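Explore > Machines > Robots > Can a robot learn by copying?

We use cookies to remember which pages you have read. OK / Change settings

Can a robot learn by copying?

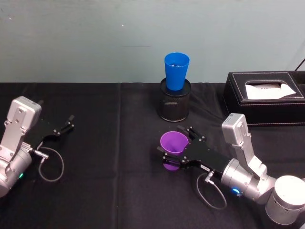
Two robot arms at a black-covered table. The one on the right has hold of a purple cup.

You have probably seen a film clip of a robot doing something clever, like making a sandwich or folding a shirt. Before you say "wow", it is worth asking a few awkward questions. Scientists are supposed to ask them too.

The robot project on this page is called Clato. The people who work on it wanted to find out if robot arms could learn to tidy up cups without being told every single move. Their method is known as learning from demonstration, and it is a posh name for copying.

How does it work?

A person steers the arms through a job, such as picking up a cup. The computer saves what the cameras saw and how each joint moved. Then the person does it again, and again. The Clato team saved 700 goes. After that, a computer program hunts for patterns in all of them and tries to work out what the arms should do next.

Does that mean the robot knows what a cup is? I don't think so. You know that a cup holds your drink, that it might spill, and that your gran will be cross if you break her best one. The program has patterns of colours and movements. It can be very good at those and still know nothing about gran.

Did it work?

The team tested the arms 226 times and said they did the job in almost 90 per cent of the tests. That sounds brilliant - but look at what was being tested. The cups were the same cups the robot had practised with. The table was the same table, with the same black cloth.

Imagine a spelling test where you had already practised every word on the list. You would do well! It wouldn't prove you could spell a word you had never met.

Tín Huỳnh, who helped to run the tests, agrees that this is a problem. "We tried a glass it hadn't seen before and the score dropped a lot," he says. The team has not yet said how much "a lot" is. I would like to know.

Questions to ask about any robot clip

How many times did they try before it went right?
Was a person steering it?
Has the film been speeded up?
What happens if you move things about?

If the answers are missing, you can't tell how good the robot is. It may be marvellous. It may have had one lucky go. The Clato team plans a new set of tests in March, with cups the arms have never practised on, and those are the results I'm waiting for.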